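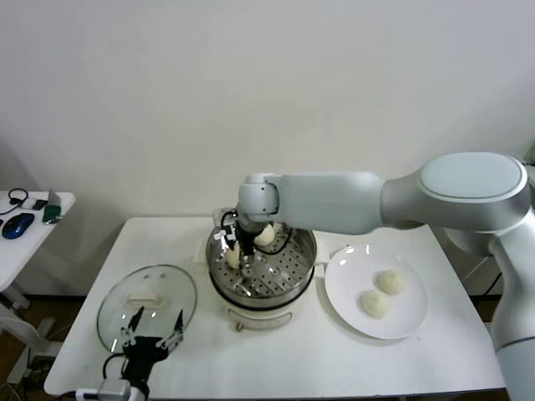
**Flunham_Baker:** Shop bao, straight from frozen. Packet says 25 minutes, which seems long enough to repaint the kitchen. Anyone go shorter?

**skultau:** Fifteen. Longer and the bottoms go to glue.

**Flunham_Baker:** Mine manage glue at any length.

**Zawadzka:** Then you've skipped the paper. A square under each bun, cut the night before if you're the organised sort. I am not. 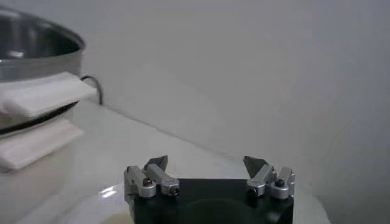 Quang Đinh disagreed with the lot of us: skip the paper, oil the tray, and leave the lid shut for 3 minutes after the heat goes off, or they collapse.

**skultau:** Mine collapse out of spite.

**Flunham_Baker:** Oil it is. If it fails I'm back to toast.

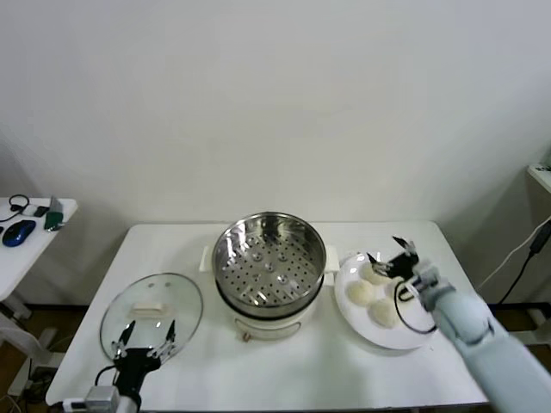 *Steamer basket, lid off to the left.*

**Zawadzka:** Paper. I'll say it again in March.

**rokier:** Has anyone tried cabbage leaves?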